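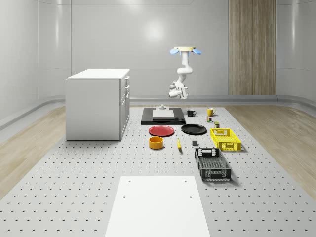

Última modificación de esta página: julio, por la mañana

Desde hace varias semanas quería escribir sobre el planificador, y siempre me ganaba otra tarea. Ahora que Adier ya funciona en mi máquina sin cerrarse solo, aprovecho para ordenar mis notas. Pido disculpas si alguna frase suena extraña; escribo en español porque casi todos mis compañeros de Trindadside lo leen, y porque me conviene practicar.

Adier es la capa que recibe una instrucción ya interpretada, por ejemplo «el plátano a la caja amarilla», y la convierte en una trayectoria para el brazo. Antes teníamos todo en un solo programa, con la percepción y el control mezclados, y cada cambio en una parte rompía la otra. Geum-ok Hong insistió en separarlos. Yo no estaba convencido, pero tenía razón ella.

El problema principal de este mes fue el brazo colgado. Nuestro modelo anterior tenía la base sobre la mesa, y muchas funciones suponían, sin decirlo en ningún lugar, que el eje vertical de la base apuntaba hacia arriba. Cuando se monta el robot por encima, la transformación cambia de signo y el planificador propone posturas muy elegantes que pasan por dentro del armario. Tardé dos días en encontrar una línea donde el signo estaba escrito a mano.

El segundo problema fueron las cajas de rejilla. Para la comprobación de colisiones yo usaba la envolvente convexa de cada objeto, y una caja abierta se convierte así en un bloque macizo. El planificador respondía que no existía solución para dejar nada dentro, y desde su punto de vista era correcto. Ahora cada caja se descompone en 16 piezas convexas: el fondo, las paredes y el borde. La comprobación es más lenta, pero se puede entrar en la caja.

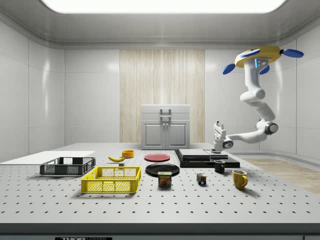

La pinza abierta sobre la plataforma negra, con las dos tazas a la derecha de la mesa.

Con los platos todavía no estoy contento. El agarre desde arriba, con los dedos en vertical, sirve para el cubo de Rubik o para la lata de Spam, y para un plato es casi inútil. Yoon-hee Byun prepara un generador de agarres por el borde, que inclina la muñeca antes de bajar. Lo probaremos primero con el plato rojo.

Lancé una serie de 1206 planes con posiciones aleatorias de los objetos, todo en simulación. Fallaron 172. Revisé una buena parte a mano y la causa más frecuente es aburrida: el objeto cae demasiado cerca de otro y no queda sitio para los dos dedos. En esos casos habría que apartar primero al vecino, y Adier todavía no sabe decidir eso. Algunos planes tardaron hasta 16 segundos, demasiado para mi paciencia.

También cambié el formato de los registros. Los antiguos, heredados de Yeom, guardaban los ángulos en grados y los nuevos en radianes. Si alguien usa el visor de Faltevine, debe actualizarlo antes de abrir un archivo reciente; con la versión vieja el brazo casi no se mueve y uno piensa que el fallo es del controlador. A mí me costó una tarde entera.

Lo siguiente es el cajón del armario. El tirador tiene su propio marco de referencia, pero la articulación del cajón aún no está conectada con el planificador, así que por ahora el mueble cuenta como obstáculo fijo. Cuando Yoon-hee termine su parte subiré la rama con los dos cambios juntos.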